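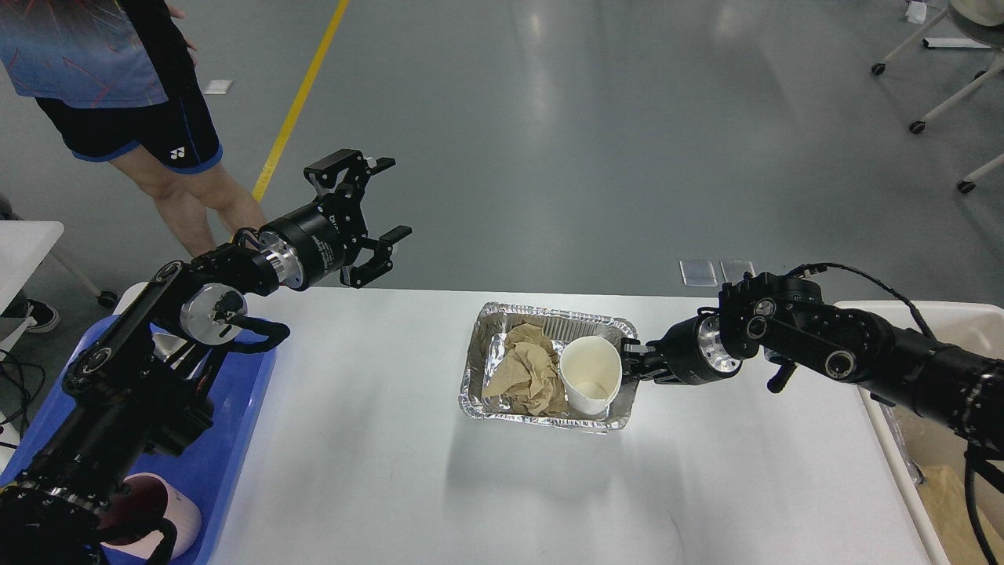
1000 words

Jiltura Table Clearing Set, item 2315

Set 2315 is a clearing and sorting station for used tableware. It consists of a white table, a blue plastic tray for items that go back to the dishwasher, and a white bin for items that do not. It is sold for break rooms, meeting floors, training kitchens and catering areas where disposable and washable ware come back together.

The tray sits at the left of the table and the bin at the right. The middle of the top is left open as the work area, and mixed returns are set down there. Washable cups and metal containers move left. Paper cups, napkins and cardboard move right. The set can be ordered in mirror layout at no extra charge, but the layout should be chosen at the time of order so that the placement labels match.

Included in the set

Table, white, rectangular top
Tray, blue plastic, open top
Bin, white, open top
Placement labels, one sheet
Leveling feet, fitted
Assembly key

Foil trays, cups, napkins and liners are not included. Foil trays are available from Bekivance in cartons of 1000 and can be added to the same shipment.

Table

Length of the top is 1000 mm. The surface is wiped down with a damp cloth and a mild detergent. Do not use scouring pads or powder cleaners. Coffee and tea should be wiped up during the shift; left overnight they can leave a faint ring that takes a second cleaning. The white finish was chosen for contrast – tan napkins and crumbs show up clearly and are less likely to be left behind between rounds. Clear plastic pieces are harder to see on it, and the far edge of the top should be checked by hand at the end of the shift.

The leveling feet are adjusted with the table in position. On a sealed concrete floor, turn all feet fully in, then bring down the one that is off the ground. Recheck after the first week of use.

Blue tray

The tray takes ceramic cups, stainless-steel containers and flatware. Maximum load is 9 kg when the tray is carried and the same when it is left standing. Cups may be laid on their side or stood upright. Liquids should be poured off first, as the tray has no drain. It can be washed by hand or on the lower rack of a commercial dishwasher.

Replacement trays are sold singly. Blue is the only color in stock. Customers who run separate returns for glass have asked for a second color, and Jiltura expects to list a gray version in November.

White bin

The bin stands at the edge of the work area with its opening clear of the top. It may be used with or without a liner. Flat cardboard should go in first, against the wall of the bin, where it takes up less room than it does lying across the opening. Nested paper cups also save space. Cups with liquid in them should be emptied before they go in, in particular where no liner is used.

The bin is not rated for hot ash, broken glass or oil.

Working with foil trays

Many sites serve in aluminum foil trays and get the same trays back with a cup and a napkin in them. A foil tray is light and bends at the rim, so it should not be lifted by one corner while it is loaded. Set it down near the center of the table and empty it there in the following order.

Take out loose paper. A wadded napkin can be placed on the tabletop beside the tray until the rest has been dealt with.
Take out the cup by the rim or the side wall. Paper cups deform under a firm grip, and a cup that still holds liquid should be held by the lower half.
Scrape any solid residue into the waste stream used at the site.
Flatten the foil and stack it.

Whether foil goes to recycling or to general waste depends on the local collector. The label sheet carries both versions of the foil label. Apply one and discard the other.

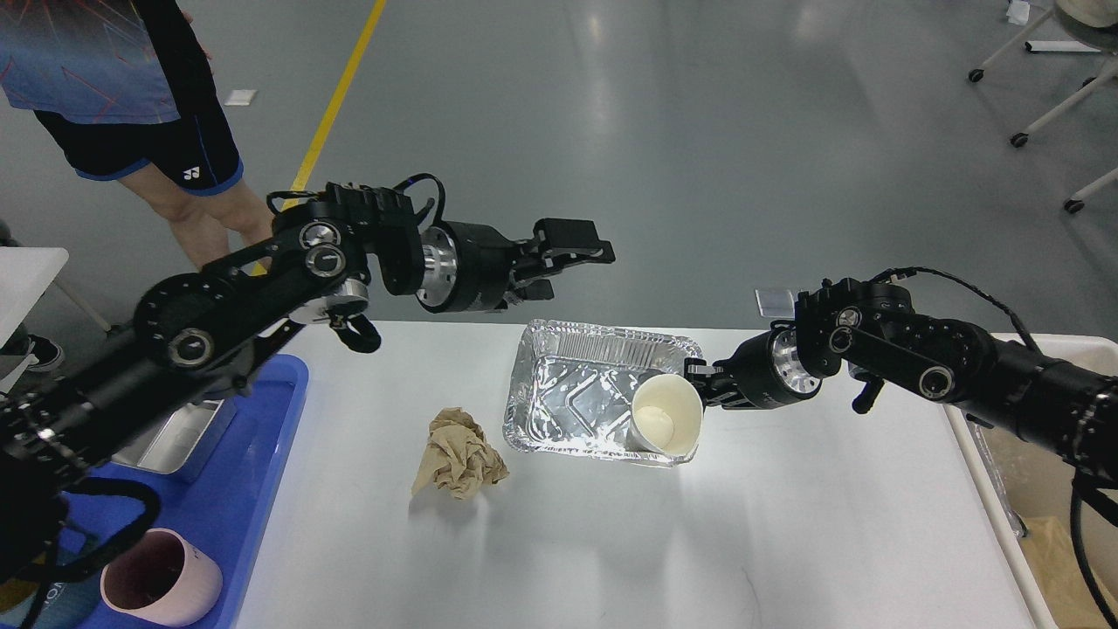 A buyer at the Trescombe site writes that their crew tips each cup out over the foil tray before binning it, then drains the foil at the sink in one go, and asks whether the table can be supplied with a raised lip for the times when this goes wrong. They add that the tray position works well for them but that the bin fills sooner than the tray by a wide margin, and they would pay for a deeper one.

A raised lip is not offered on 2315. It would interfere with wiping crumbs straight off the edge into the bin, and most sites clean that way. A clip-on edge strip is available as an accessory and can be fitted to the far side and the left side only. A deeper bin of the same footprint is listed under accessories. It stands higher against the table edge, and on mirror layouts it can be awkward to reach over.

Capacity and staffing

One person can work the station from the near side. With 2 people, the second should stand across the table and pass items toward the center. Two people on the same side get in each other's way at the tray.

For larger rooms, Jiltura recommends a second set in place of a longer table. Tables can be placed end to end with the bins together, so that one liner change serves both.

Placement

Allow clear floor on the near side and enough space at the bin end to lift out a full liner. Where the floor carries painted walkway lines, keep the table and the bin outside them. Pick up paper scraps around the station before mopping – they stick to a wet floor and are slow to remove. The set is for indoor use.

Accessories and spares

Blue tray, single
White bin, standard
White bin, deep
Clip-on edge strip
Label sheet, English
Label sheet, blank
Leveling feet, set

Ordering

Set 2315 ships flat from the Fakhoury warehouse. Tray and bin are packed nested in the same carton as the table hardware. Check the carton for the assembly key before discarding the packaging. Damage in transit should be reported with the packing slip number. Orders placed before noon leave the same day if all parts are in stock. Deep bins ship separately.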